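Purnar Woven Sleeping Mat

A cool, firm layer for the top of the bed in warm weather. The Purnar mat goes straight over your usual sheet and rolls up when the nights turn cold again. Golden tan, single layer, no backing.

Sizes: twin, full and queen. The queen is 70 inches wide. Custom widths take 3 weeks.
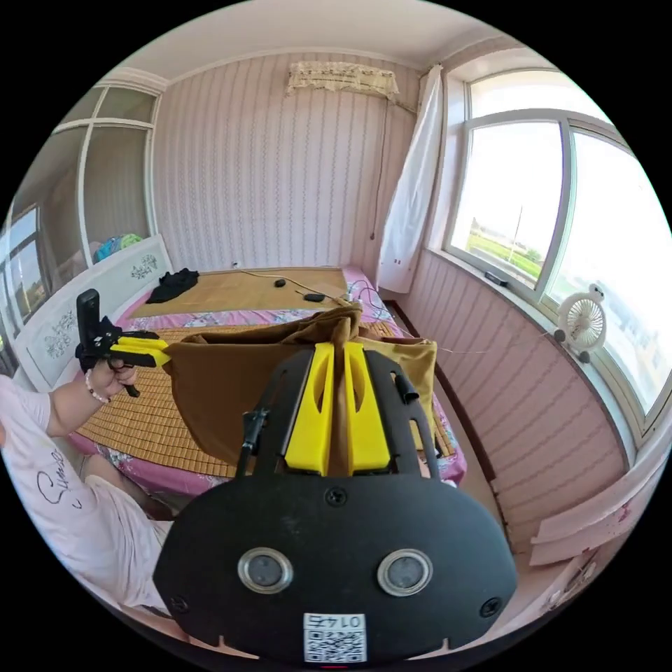 A flat sheet under the mat keeps it from sliding on the mattress. Most people fold clothes and blankets on it during the day — it is firm enough for that. Lift heavy fabric off instead of dragging it, as zippers and buttons can catch the weave.

Care: wipe with a damp cloth and air dry in the shade. Do not machine wash or iron. Store rolled, never folded.

Returns are accepted for 30 days if the mat is unused. Orders placed by noon on Thursday leave our Plutham warehouse the same week. Pillow mats to match are sold in packs of 2.

Sold and shipped by Chaudhry Bedding.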